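6 min read

I have been reading the advice about air purifiers and duct cleaning again, which is a bad habit of mine, and I want to get some of it written down before I forget why it annoyed me.

It started with a flyer. A company called Lurkstead put one through every door on our street in Altdale, offering to clean "your whole home's air system" for 192 dollars. The flyer said indoor air can be many times dirtier than outdoor air. Dirtier in what way, it didn't say. Measured where, by whom, in what kind of house, it didn't say that either. There was a drawing of a family breathing in gray swirls and then the same family breathing in blue swirls. I have seen a lot of these drawings by now and the blue swirls always win.

I don't think clean air is a scam. I burn toast, I have a dog, I live near a road that gets truck traffic, and I would like to breathe as little of all that as I can manage. What I doubt is the size of the promises. A filter in the furnace, changed when it looks gross, does something. Opening a window does something. After that you get into a zone where every product seems to work wonders and the only people who have tested it are the people who sell it.

So I called Lurkstead. I asked the man on the phone what I would notice after the cleaning. He said I would feel the difference. I asked what the difference was. He said most customers report better sleep. I asked if they ever measured dust before and after, even with one of those cheap little meters, and he said the difference was something you feel. We went around like that twice more and then he offered me ten percent off if I booked by the end of the month.

I will say one thing for him, he was polite about it. The one I called in December, when the furnace was making its noise, told me my family was "basically living inside a vacuum bag" without ever having seen the house.

Then there are the machines. My sister-in-law has a Swanson purifier that glows green when the air is good and red when it is bad. It was red the day she unpacked it, it went green in 22 minutes, and it has been green ever since except when someone fries onions. She loves it. I stood next to it for a while trying to decide what I was learning from it. It knows about onions. I also know about onions. I asked her what it was picking up on, and she found the booklet, and the booklet said "particles and odors" and moved right along to how to order a new filter. The filters are 48 dollars each and it wants two a year. The light tells you when. I would trust that light more if it came from someone who didn't sell filters.

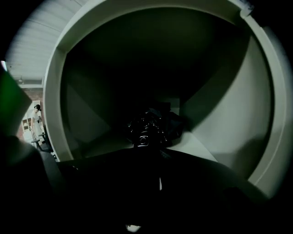

What bugs me most is how the bad advice and the good advice are mixed together so you can't throw one out without the other. Seal the leaks in your ducts: fine, sensible, I did it. Spray a scented germ killer into them afterward: why? Both of those were in the same list, on the same page, in the same cheerful tone, and a person in a hurry is going to do both.

Denise wrote in after my last grumble on this subject to say that I was being unfair, that she had her ducts done the year she moved in and the crew pulled out drywall dust, a sock and what she thinks was half a sandwich, and that she would pay for it again tomorrow. Fair enough. If there is a sandwich in there, I want it out. But that is a case of knowing there is a problem and fixing it, and the flyer wasn't asking whether I had a problem. The flyer had already decided.

She also said she stopped sneezing. I believe her. I also know she moved in spring, ripped up two rooms of old carpet the same month, and quit smoking that summer, because she told me all that in the same email. Which of those did it? I'd put my money on the carpet, but I have no more proof than the Lurkstead man does.

I did try a test of my own, for what it's worth, and it's not worth much. I borrowed a dust meter and left it on the bookshelf for a few days with the furnace fan running and a few days with it off. The numbers jumped every time the dog lay down near it. With the fan on they were a little lower, I think, unless that was the weather. I had the windows shut for part of it and forgot to write down which part. You could use my notes to sell a furnace fan or to talk someone out of one.

There is a forum for people in Zosville and the towns near it where somebody posts this question every few weeks, and the replies never change. One person says it saved their life. One says it's a rip-off. One says they make a filter out of a box fan and tape, and posts a graph. I find myself liking the box fan people best. Their graphs have axes.

Anyway, here is where I am as of 21 April 2020. I change the furnace filter. I run the range hood when I cook, even though it's loud. I vacuum more than I used to, mostly because we're all home and I can see the floor all day. If I had 1000 dollars to spend on the air in this house I'd spend it on a quieter range hood, and I'd want to hear it running before I paid.

The flyer is still on the fridge. The offer ends on the last day of the month, and I expect there'll be another one.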